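Teleop notes, week two

15 January 2023

We spent most of the week driving the robot by hand. I say "we," but Yaroslav Zinchenko did a lot of the driving and I did a lot of the bookkeeping. The task is sorting small cards into a cardboard organizer, one card to a slot. Pick up the card, bring it over, push it in, let go.

It's harder than it sounds when the fingers aren't yours. You get no feeling back from the hand, so you learn to judge the grip by looking. Yaroslav tends to close the fingers early and then rotate the wrist. I do it the other way around, and I drop more cards.
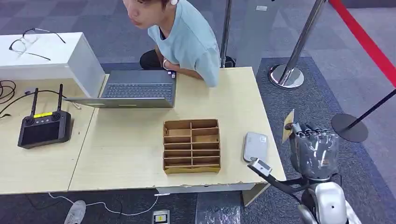 On Tuesday we changed how we start an episode. Before, whoever was driving began recording and then moved the arms to the start pose, so every file had a few seconds of wandering in it. Now the arms go to the start pose first and recording begins after that. Rosine Picard had asked for this back in August and I should have listened – trimming the old files took me 2 evenings.

We also agreed to keep the recoveries. If a card slips and you can pick it up again without help, finish the episode and mark it. If somebody has to reach in, throw it out. We threw out 76 that way.

The total is now 2,282 episodes, counting the ones Agathe Marty recorded before I joined. Hers use a slower arm speed, and I haven't decided whether to mix them in or train on them separately.

Next week Agathe wants to try the bottom row of slots, where the wrist gets close to the table. I'd like to lower the speed limit before we do that.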